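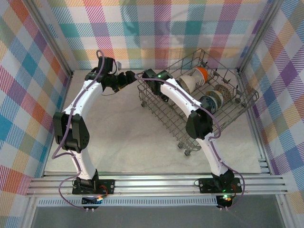

Why do you compare the controllers and keep quiet about the fingers, asked one reader after our October issue, when every drop in your own table happened at the fingers? The message went on that a smoother wrist does not help a bowl that is already sliding, and that we should fix the hand first and speak about software later.

We read this message several times in the lab and we agree with half of it. The table in October was about Trevor and Gelance, the two controllers we are trying on the two-arm bench, and the fingers stayed the same during the whole test. It was a choice, and we should have written it more clearly. In the past weeks we did the other half of the work, so this item is about fingers first, and the controllers come back near the end.

The task is still the dish rack. Bowls stand on their sides between the wires, and the arms have to take them out, or put them back, without moving the rack. It looks like an easy job for a parallel gripper. The bowl has a thin rim, the rim points up, and the gripper closes on it. The difficulty comes from the neighbors. When patterned bowls are nested close together, the gap between one rim and the next is smaller than the finger is thick, and the finger must go in there anyway. With a bowl that stands more alone we almost never had a problem, with any finger and any controller.

We compared the Mesitz fingers with the Fellimano fingers on the same gripper bodies. The Mesitz fingers are stiff and thin, with a flat rubber pad. The Fellimano fingers are softer and bend a little at the end, so that they follow the shape of the thing they hold. Changing them takes a few minutes per arm, plus the calibration of the closing width. Please do not skip this calibration. We skipped it one afternoon and the results of that afternoon are not in the numbers.

In total we made 276 pick attempts, divided equally between the Mesitz and the Fellimano fingers. More than 200 of them ended with the bowl lifted clear of the rack and held until the arm stopped. I do not give a percentage for each finger, and I will explain the reason. The failures were of very different kinds, and one number hides that.

With the Mesitz fingers, the usual failure was before the grip. The finger came down on top of a rim and pushed the bowl against the next one. A stiff finger does not forgive an error in height. The arm feels the force late, the rack shifts on its wheels, and after that the position of every bowl is a little wrong. When the finger did enter the gap, the grip was very good. The bowl almost never turned in the hand.

With the Fellimano fingers it was the opposite. A small error in height did not matter much, the tip bent to one side and found its way into the gap. The failures came later, during the lift. A deep bowl held at one point of the rim wants to swing, and the soft finger lets it swing. Usually it only hung at a strange angle and we could still put it down. In the bad cases it touched a neighbor on the way out, and then we had to stop.

So our reader is right that the fingers decide a lot. But the swing in the Fellimano case also depends on how fast the arm starts the lift, and this is the business of the controller. At this point the two halves of the work meet.

Trevor plans the complete movement before it starts, and it follows this plan with very little deviation. Gelance corrects the movement many times on the way, using the wrist force. In October we wrote that Gelance was slower but more polite with the rack, and this stays true. What we did not know then is that the preference changes with the finger. With Mesitz fingers we would take Gelance without discussion, as it notices the contact with a rim and backs up before the rack shifts. With Fellimano fingers the corrections of Gelance can make the swing bigger. The bowl moves, the wrist feels it, the arm answers, and the bowl moves again. Trevor with a slow start of the lift gave us a calmer bowl. We tried to lower the gain in Gelance and it became better, but then it also became slow to notice a contact, and we lost the reason for using it.

A few practical notes for people who run a similar bench.

The arms share the space over the rack, and their grippers can come very near to each other. We now give one arm the priority over the left part and let the other wait outside until the first has left. It costs time. Before, we tried to let both work freely with a collision check only, and they spent a long time being careful around each other.

Leave a generous loop in the cable at the elbow and at the base. Our first loops were too short, and at full reach the cable pulled on the wrist enough to be seen in the force signal. We thought for a long time that it was an error of the sensor.

Clean the pads. The rubber of the Mesitz fingers collects dust faster than we expected, and a dusty pad slips on a glazed rim. We wipe them each morning and again after lunch.

If your rack has wheels, fix the wheels or accept that you need to look for the rack again after each contact. We do the second, as we want to see how the arms behave when the world is not exactly where it was.

For the next round we want to mix the fingers, with Mesitz on one arm and Fellimano on the other. The thin finger could open the gap between nested bowls and the soft one could take the bowl out. This needs both arms in the same corner at the same time, so the priority rule above will have to change, and I can't yet say how. Somebody also proposed cups, but I would like to finish with bowls first.

The settings for both controllers, including the slow lift for Trevor, are in the shared folder together with the table from October. If you have used Fellimano fingers with deep bowls and found a better place to grip than the top of the rim, please write to us. We are especially interested in the closing width you used.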